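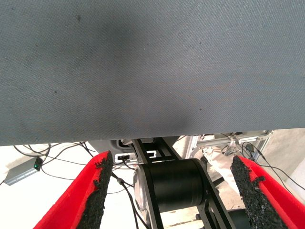 Hatice Öztürkmen wrote in after the last page went up to say that her work trousers had gone through at the knee for the third time, always at the edge of the patch, and could we please cover mending twill properly. She had been ironing on patches and running a straight stitch round them. The patch held well enough each time but the cloth beside it tore.

Tearing beside the patch is the usual trouble with iron-ons on hard-wearing cloth. The glue makes a stiff plate, and all the bending gets pushed to the rim of it. The method below uses a sewn patch on the inside and rows of stitching that run out past the damage, so the stiffness fades away gradually. It works for trousers, overalls, aprons and canvas bags.

What you need

A piece of cotton twill or drill for the patch, a little lighter than the garment
Strong polyester thread, close to the garment colour
A sewing machine with a size 90 or 100 needle, or a hand needle and more patience
Tailor's chalk, pins, small sharp scissors
An iron and a damp cloth

I use Kilex thread because the market stall in Brodlow sells it, but any all-purpose polyester will do. Avoid old cotton thread from the bottom of the tin. Give it a tug first, and if it snaps easily, throw it out.

Finding the direction of the twill

Twill has fine slanting lines across its face. The lines are made by the way the threads pass over and under each other, and they are not the grain. The grain runs straight up and down the leg, in line with the outside seam. Cut your patch so that its own grain runs the same way. If you line the patch up by the slanting lines instead, it will sit on the bias and stretch out of shape in the wash.

If you can't tell which way the grain runs on a scrap, look for the selvedge, the firm finished edge. The grain runs alongside it. If there is no selvedge left, pull the scrap gently in both directions. It gives slightly less along the grain.

Preparing the garment

Wash and dry it first, and wash the patch cloth too. New drill can shrink a good deal, and you want that over with before it's sewn in.

Turn the garment inside out and hold the worn part up to a window. The thin cloth lets the light through and nearly always reaches further than the hole. Chalk a line round the whole thin area, then another line 2 cm outside it. The second line is the size of your patch.

Trim the loose threads from the hole but don't cut it any bigger. The old threads still give the stitching something to hold.

Sewing in the patch

Cut the patch with rounded corners. Square corners lift and catch on your foot when you're pulling the trousers on.

Don't hem the edge. A folded hem makes the same hard ridge that an iron-on does. Zigzag round the raw edge, or pink it if you have the shears.

Pin the patch to the inside with the garment lying flat. Tack it down with long stitches and take the pins out. For a knee, unpick the inside leg seam far enough to open the leg out under the machine. Most work trousers have a double-stitched seam on one side and a plain one on the other, and you want the plain one. I once unpicked the wrong side on a pair of Evaristo's and spent most of an evening putting it back.

Turn to the right side. Set the machine to a straight stitch of 2.5 mm and sew rows up and down along the grain, going forwards and then in reverse, without turning the cloth. Keep the rows 4 mm apart over the sound cloth and closer over the thin part. Let each row run a different distance past the edge of the thin area, some short and some long, so that the ends don't line up. This is the step Hatice was missing. A row of stitches that all stop at one line is a row of holes waiting to tear.

Over the hole itself, go across as well as up and down. Keep the cloth flat with your fingers and don't pull it tight, or it will pucker when you let go.

Pull out the tacking, press with the damp cloth, and sew the leg seam closed again.

If you are sewing by hand

Use running stitch, with rows about as close as on the machine. Take the needle through both layers every time. Leave a small loop at the end of each row before turning back, to allow for the patch shrinking a bit more. A knee takes me two evenings.

Patches in places that get pulled

Seats and crotches need a lighter patch than knees. Shirt-weight cotton, doubled, is softer than drill and moves with the cloth. Sew the rows in gentle curves that follow the seam. Pocket corners do better with a strip of tape on the inside and a short bar of close zigzag at each end.

Washing afterwards

Wash inside out at 40 and dry on the line. Check the mend after the first few washes and darn any new thin spots while they are still small.

Question left under the last page: can you do this on stretch twill? Evaristo Gallegos has tried it on a pair with some elastane in them. He used a narrow zigzag in place of the straight stitch and a patch cut from an old stretchy pair. The knee has gone slightly baggy but the mend is sound. I'd leave the rows further apart than he did.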